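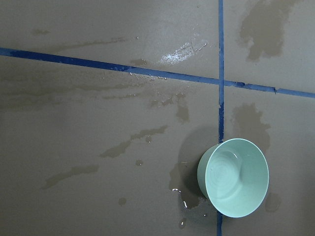 수요일 하루를 통째로 비워서 Landeg 공개 견학일에 다녀왔어요. 2022년 2월 2일, 연휴 끝자락이라 길이 텅텅 비어 있더라고요. 덕분에 일찍 도착해서 주차장에서 김밥 한 줄 다 먹고 들어갔습니다(차에 참기름 냄새가 아직도 나요).

저희 회사는 단체급식용 식기 세척과 홀 정리를 대행하는 작은 곳이고, 저는 거기서 장비 구매를 맡고 있어요. 맡고 있다고 해 봐야 작년까지는 식기 카트랑 고무장갑 견적 받는 게 일이었는데, 올해 갑자기 로봇 팔 예산을 짜 오라는 말을 들은 거죠. 카탈로그만 보고는 도저히 감이 안 와서 신청서를 냈더니 사흘 만에 오라고 연락이 왔어요!

오전에는 전시실에서 설명을 들었고요, 솔직히 좀 졸렸습니다. 회사 연혁이 너무 길었어요. 재밌어진 건 시험실로 넘어가면서부터예요. 바닥에 파란 테이프로 구역을 나눠 놓고, 그릇 집는 작업이랑 흘린 물 닦는 작업을 한자리에서 다루더라고요. 손목 카메라 화면을 옆 모니터로 같이 볼 수 있었는데 저는 로봇보다 그 화면을 더 오래 본 것 같아요. 연한 민트색 작은 그릇 하나가 세로 테이프 위에 걸쳐 앉아 있고 주변 바닥은 온통 젖은 자국이었거든요. 그릇 왼쪽 아래에 고인 물은 빛을 받아서 반짝반짝하고, 테이프 왼쪽 위로는 허옇게 번쩍이는 데도 있고요. 저희 세척실 바닥이 딱 저래요. 수첩에 바로 "물기 반사, 카메라 꼭 물어볼 것" 하고 적었습니다.

그래서 질문 시간에 제일 먼저 손을 들었어요. 젖은 바닥에서 그릇 테두리를 물 반사랑 헷갈리면 어떻게 하느냐고요. 담당자분 대답은 조명을 바꾸는 게 제일 싸게 먹힌다는 거였어요. 카메라를 윗급으로 올리는 옵션도 있긴 한데, 그건 현장에 한 대 놓고 돌려 본 다음에 정해도 늦지 않다고 하셨고요. 파는 쪽에서 비싼 걸 먼저 권하지 않으니까 괜히 믿음이 가더라고요. 영업 수완일지도 모르지만요.

이제 돈 얘기. 받아 온 자료 기준으로 팔 한 대에 손목 카메라, 그리퍼 기본형까지 해서 33백만 원이에요. 저는 이 숫자만 보고 "오, 되겠는데?" 했다가 뒷장을 넘기고 조용해졌습니다. 방수 커버 별도, 받침대 별도, 설치랑 교육 별도. 다 더해 보니까 거의 40백만 원이 되더라고요. 여기에 유지보수 계약은 연 단위로 또 따로고요. 처음 예산 짜시는 분들, 본체 가격 옆에 빈칸을 넉넉하게 만들어 두세요. 저는 표를 다시 그렸어요.

점심 먹으면서는 다른 업체에서 오신 분들이랑 같은 테이블에 앉았는데 여기서 들은 얘기가 제일 쓸모 있었어요. 한 분은 Hosa 그리퍼를 쓰시는데 손끝 고무가 세제에 빨리 상해서 소모품비가 예상보다 훨씬 나간대요. 다른 분은 Nedilness에서 장비를 빌려 쓰고 계신데, 6개월 임대 후에 살지 돌려줄지 고르는 조건이라고 하셨어요. 임대라니, 저는 생각도 못 했거든요! 월 비용은 비싼 편이지만 첫해 예산에 목돈이 안 잡히니까 저희 사장님 설득하기에는 이쪽이 나을 수도 있겠다 싶어요.

오후에는 Plikska 부스에서 관리 프로그램 시연을 봤습니다. 작업 기록을 300건까지는 기본 요금으로 저장해 주고 넘어가면 추가 요금이에요. 저희 물량이면 하루도 못 버틸 숫자라서 이건 요금제를 다시 물어보기로 했어요. 화면은 예쁘고 글씨도 큼직해서 현장 여사님들이 쓰시기에는 좋아 보였는데, 한글 메뉴가 아직 절반만 되어 있는 건 아쉬웠고요.

돌아오는 길에 머릿속으로 정리한 건 이래요. 일단 세척실 배수부터 손보기. 바닥이 지금보다 덜 젖어 있으면 방수 옵션을 한 단계 낮춰도 되는지 Landeg에 견적을 다시 받아 보려고요. 그다음이 임대 조건 비교고, 그릇은 저희가 실제로 쓰는 걸 종류별로 상자에 담아 보내면 시험을 해 준다고 해서 그것도 챙기는 중이에요. 국그릇이랑 종지가 문제일 것 같아요. 종지는 사람도 자꾸 떨어뜨리는데 말이죠.

시험 결과는 4월쯤 나온대요. 그 전에 예산안 초안을 내야 해서 일단 구매안이랑 임대안 두 가지로 올릴 생각입니다. 혹시 비슷한 규모에서 먼저 들여 보신 분 계시면 소모품비 얼마나 나가는지 댓글 좀 부탁드려요. 아, 그리고 견학 가실 분들은 시험실 바닥이 미끄러울 수 있으니 운동화 신고 가세요. 저는 구두 신고 갔다가 하루 종일 종종걸음으로 다녔어요.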